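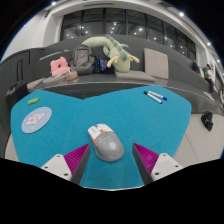 Photo: Rupert Rüegg

Your planner is fine. Leave it alone.

Been saying this since spring and I'll say it again because the Jikden release notes landed and it's all planner, planner, planner. New sampler. New cost terms. Great. Meanwhile the thing that eats my week is timestamps.

Take a mouse on a table. Small job, two fingers, close, lift. Pose says the gripper is here, image says it's there, and the gap between them is 19 milliseconds that no one logged. At a slow approach who cares. At a normal human speed the fingers are somewhere else by the time the policy looks. So people slow everything down and call it tuning. Its not tuning. It's hiding a clock bug. 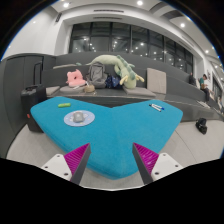 Fingers open, mouse off to the left.

Second gripe, tooling. We have 200 demos in the Skivwood set and five scripts to look at them, each one with its own idea of what frame zero is. Five! Tronen at least has a viewer that puts the pose track and the video on one ruler. Ugly as sin, and I use it every day. Lehner's is prettier and drops frames without telling you, so I dont.

And perception people, I love you, please stop training on the tidy clips only. Real rooms have bags and cushions and dark glass with lamps reflected in it. A tracker that latches onto a reflection will drift, and it will be very confident the whole time. Log the confidence, sure. Log the feature count too, and where on the image the features sit. Cheap. An afternoon of work, maybe.

What I'd do with the next month: no new models. One clock. One viewer. A replay test that fails the build when pose and image disagree by more than a frame. Then go argue about planners, and teh arguments will be shorter. 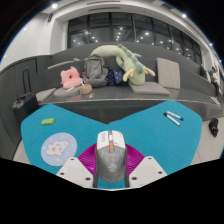 Do I need 1,000 demos before checking the sync matters?
Check on the very first one. Tap something hard with a fingertip, find the contact in the video, find the jolt in the pose track, compare the times.

Someone will write in to say hardware triggers fix all this. Part of it, yes. You still have to store the trigger time, and three of the logs I opened in August had it rounded to the nearest second.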